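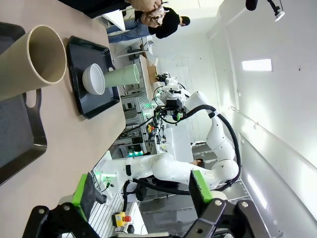 **Open afternoon at Utosard brings the neighbors in to see the table-clearing robots**

2024-08-24

CILLVILLE. It has been a while since the old Molell building on the east side of town had a line outside its front door, but there was one well before the doors opened for the Utosard robotics lab's open afternoon, and the mood in it was cheerful in spite of the heat. The lab moved into the ground floor in March, and until now most of us who walk past on the way to the bus had only the sign to go by. Sixty-five people signed the guest book in the end, a good many of them with children along, and at least one dog was politely asked to wait in the lobby (he was given a bowl of water and seemed to take it well).

The lab's main work at the moment is teaching robot arms to deal with dishes: picking up cups and bowls, setting them on trays and clearing them away again, the kind of thing you and I do half asleep after supper. Kusum Pathak, who runs the lab and did most of the welcoming, told visitors that the company had its eye on hospital kitchens and school cafeterias, where there are always more trays than hands.

"People come in hoping for something that walks around and talks," she said, laughing. "Then they watch it try to pick up a cup, and they get very quiet, and they start rooting for it. I did the same on my first day."

Visitors went through in groups of eight, which kept things from getting crowded around the demonstration table. It was laid with the things the lab practices on, among them a white bowl in a black tray, a pale green cup leaning against it, and a big cream-colored cup lying on its side in a gray tray next to it. The arms are white and smooth and rather handsome, with a heavy black cable wound along the one I got the best look at, and the grippers have bright green pads where you might expect fingertips. More than one child asked if the pads were made of gum. They are a soft, grippy rubber, Keith Doolan explained, and they get swapped out when they wear smooth.

Mr. Doolan is the lab's technician and has the gift of answering the same question many times over as though it were a new one. He spent a good part of the afternoon explaining that one of the arms carries a small camera close to its gripper, so that it gets a near view of whatever it is about to touch, and that a cup on its side is a harder problem than a cup standing up. The arm has to decide whether to go for the rim or the body, and it has to leave itself enough room to turn its wrist afterward. He also pointed out the yellow box with the red button, the emergency stop, and made every group promise to leave it alone. Every group promised, and as far as I know every group kept its word, although there were some long looks.

The most popular part of the tour was the hands-on session, where visitors could steer an arm themselves with one of the staff at their elbow. Eusebio Villca, who drove a school bus in Cillville for 40 years and reckoned he could steer anything, had the first turn in our group. He got hold of the cup on his third try, held it in the air for a moment to general applause, and set it down in the tray a little harder than he meant to. "It's like backing up with the mirrors folded in," he said, and then went to the back of the line to have another go.

Milagros Acuña brought her daughter and two nieces, and all three girls had a turn. The youngest, who is eleven, was very patient about it and had the cup down in the bowl on her first attempt, so of course the grown-ups wanted to know her secret. She said she just went slow.

There was a quieter corner, too, for people who wanted to know how the learning side of it works. Min-kyu Choo, an engineer who joined the lab from Intarasuk this spring, sat with anybody who cared to pull up a stool and talked them through it in plain terms. A person guides the arm through a job many times, he said, and the computer keeps a record of what the cameras saw and how the arm moved, and in time it begins to manage parts of the job alone. He was frank that it still makes a fair number of mistakes, and he was asked, more than once and quite directly, about the people who now do this work for a living. He said the lab was talking with kitchen staff about which tasks they would be happy to hand over, and that scraping and stacking came up a lot. Not everyone in the corner was persuaded, and the conversation carried on for some time over the lemonade.

Ms. Pathak said the lab would like to hold another open afternoon, with longer turns at the controls and more chairs for anyone who finds the standing hard. School groups and clubs that would like to visit before then can leave their details at the front desk in the Molell building. Visits are free, closed-toe shoes are required, and long hair should be tied back for the hands-on part. One child's blue water bottle and a pair of reading glasses were left behind and can be picked up at the same desk.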